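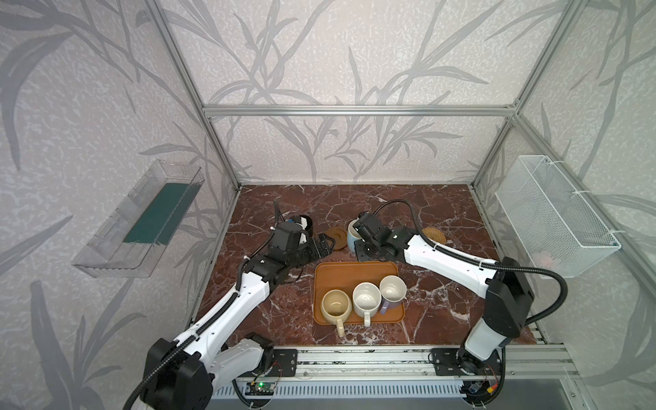 Lab 4: Comparing gripper fingers
Course notes, Herath building, August session

Okay, so last time we got both arms moving and everybody was very pleased with themselves (me too!). Now we get picky about fingers. You'll run the same pick with two sets, the Tindley ones and the Stermont ones, and keep everything else the same. Same speed, same start pose, same controller settings. If you change two things at once I can't help you read your own numbers, and I will be a bit sad about it.

Do 20 tries per set, per object. Write down every miss, even the silly ones. Last year Octavio Arango's group left out the tries where they'd bumped the table, and their plot looked wonderful and told us nothing.

Start with the mugs. They're stiff, they have handles, and you can grab them by the wall or by the handle, so pick one way and stick with it. Then move on to woven stuff, which is where it gets fun.
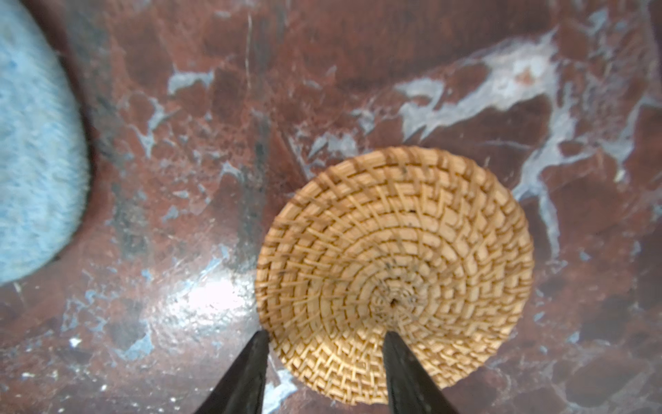
With a flat round basket I'd go for the rim, one finger on each side, and come in slowly. Watch the wrist view while you do it, and keep an eye out for glare on that shiny marble pattern. Hilde Koster's depth script gets confused by bright spots, so turn the exposure down before you blame the fingers!

Settings to begin with: grip force 50 percent, timeout 2000 ms. Cristian Nina has the spare finger screws, ask him before you go digging in my drawer.

For the write-up, give me one table and one page of text. Tell me which set you'd keep and what you'd want to test next. Questions go to Elvira Ccori, room 748, or catch me after class.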